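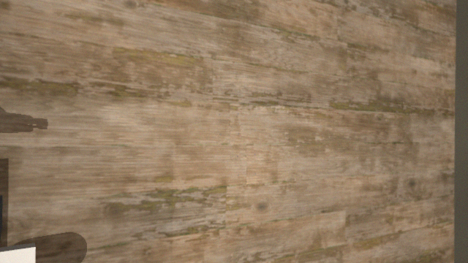

The price of looking old

The table Lorena Orellana wanted cost 1,040 pounds, and the seller would not come down. It was a farmhouse piece from Bragança, he told her, where it had stood in the same kitchen for generations. She asked which kitchen. He said he would have to check with his supplier.

He is still checking. Orellana has restored furniture for most of her working life, and she has heard a good many stories about kitchens. "They are always lovely," she says. "There's a grandmother in nearly all of them."

Reclaimed wood has done very well out of grandmothers. Walk into any new café and you will be served at a counter that is said to have been a barn, a boat or a chapel floor. It may be true. There are real barns and they do fall down. What puzzles me is how many must have fallen down lately, and how tidily, to supply every wine bar between here and the coast.

Prumelon, one of the bigger online sellers, lists 467 items under "rescued timber". I asked where the timber had been rescued from. The reply, which took two weeks, said the company worked with "trusted partners across several regions". I asked which regions and have heard nothing since.

Then there is the new wood that has been helped along. Dremosico sells a kit for the job: two bottles, one to turn the surface grey and one to bring up the grain, plus a wire brush you could buy for less at a hardware shop. The leaflet promises "a century in an afternoon". I tried it on a Thursday, on a pine shelf, and got something nearer to a wet weekend.

Godfrey Mwaipopo, a joiner who fits out shops, is less bothered than I am. His customers want a look and he gives it to them. If they ask whether the boards are old, he tells them. Few ask. "They'd sooner not know," he says, "and I've got a van to load."

Fair enough, but the look carries a price, and the price rests on the story. A plain oak board is sold on its thickness and how dry it is. Call it rescued and both questions seem to drop out of the conversation. Peninah Nyanda, who surveys old houses, has seen woodworm carried into a sound building inside a very expensive mantelpiece. The owners had been told the holes were character.

The green argument deserves a harder look too. Using a beam again is plainly better than burning it. Shipping it across a continent, planing off half and sealing the rest in plastic varnish is another matter, and I have yet to see a seller show the sums.

Orellana didn't buy the table. She went back in November and it was still there, with a new label. It now came from a monastery.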